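PRESS RELEASE

Aselley, 09/07/2019

Councillor Matoušek leaves the Geltano Alliance and will sit as independent

Čestmír Matoušek, member of the Aselley town council for the Gajdoš ward, has today informed the council office that he leaves the group of the Geltano Alliance. He keeps his seat and will sit as an independent until the end of the term.

The decision follows the vote in May on the sale of the Findside meadow. Mr Matoušek voted against the sale, which was approved with a majority of 2. After the vote the group took from him his place on the planning panel.

"I was elected with the promise that Findside stays in public hands," said Mr Matoušek. "I cannot go to the same doors and say now a different thing."

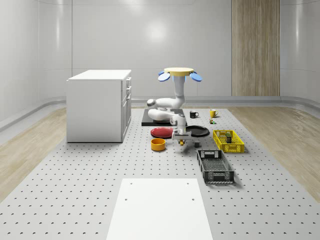
Štěpánka Halás replied that the group regrets the step but does not accept the reasons for it, and that each member had the possibility to speak before the vote was held. She added that in her opinion a councillor who changes his side should ask the voters again.

Mr Matoušek answers that he did not change his side and will not join another party. He will support the budget of the town if it contains the repair of the Gajdoš road, for which 74 households of the ward have signed a letter.

With his departure the Geltano Alliance has 15 of the 25 seats and keeps the majority in the council. 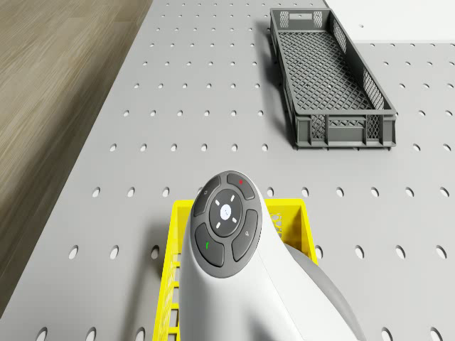
Meeting with residents

Mr Matoušek invites the people of the ward to an open evening in the Findside hall. The date will be put on the notice board of the town. Written questions can be left for him at the council office during opening hours.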